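I finally got the wine stain out of my old duvet cover in October, and since three of you asked, I'm writing it up properly (my notes were on the back of a Kolano receipt!). This is for dark cotton bedding. I haven't tried it on wool and I'm not going to.

## What you need

- a bucket or a clean sink
- 2 tablespoons of plain dish soap
- white vinegar
- an old toothbrush

## The soak

Blot first, don't rub. I know, I always want to rub. Then put 1,000 ml of cool water in the bucket with the dish soap and 300 ml of vinegar, and push the stained part under. Leave it until bedtime if you start after lunch. Mine went in at 2 and I forgot it till supper, no harm done.

## Scrub and rinse

Work from the edge of the stain toward the middle with the toothbrush, little circles, not much pressure. Rinse until the suds are gone. Ambros Fankhauser, who taught me most of what I know about laundry, swears by doing the whole thing twice, and on dark fabric I think he's right. Spin at 900 if your machine lets you choose, and line dry in the shade so the color doesn't fade.

Once it's dry, spread it out on the bed and check it in daylight before you put it away. Missed a spot? Back in the bucket!
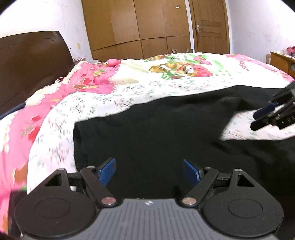
*Dark fabric on the bed*

Skip the dryer until you're sure the stain is gone, heat will set whatever is left.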